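Dia de trocar a roupa de cama por aqui e eu estou animada demais com isso, juro. Vai fio 🧵

1. Começo sempre pela fronha. A branca lisa combina com tudo, até com o travesseiro de desenho colorido – que eu defendo até o fim!

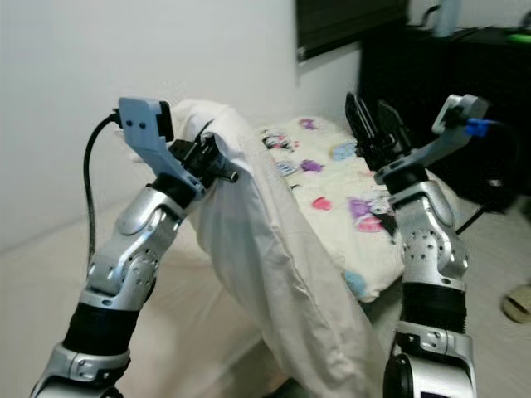 Fronha branca e travesseiro estampado, dupla perfeita.

2. Truque que a Seema Tyagi me ensinou: virar a fronha do avesso, pegar os dois cantos do fundo por dentro e puxar por cima do travesseiro. Entra retinho!!

3. Cadeira do lado da cama é a melhor amiga de quem troca lençol. Tudo que sai da cama vai pro encosto.
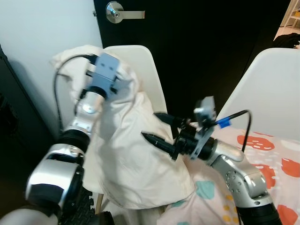

4. Daí sacudo bem, aliso com a mão e só dobro no final. Ferro eu aposentei em junho e não senti falta nenhuma.

5. Quarto pequeno tem isso de bom: em dois passos estou do outro lado da cama.
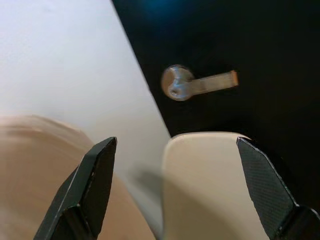 6. Última coisa: janela aberta enquanto o colchão respira. Quase 2 horas, se o tempo deixar. Depois é deitar e sentir o cheirinho de limpo – amo!

Comentários (133)

Lalit Kandpal: testei o do avesso agora, funciona demais
Seema Tyagi: aprendi com minha mãe, crédito pra ela ❤️
tiwari_92: e lençol de elástico, tem truque??

Posts recentes
Como dobro edredom em quarto pequeno
Minha gaveta de fronhas, enfim organizada
Toalhas macias sem amaciante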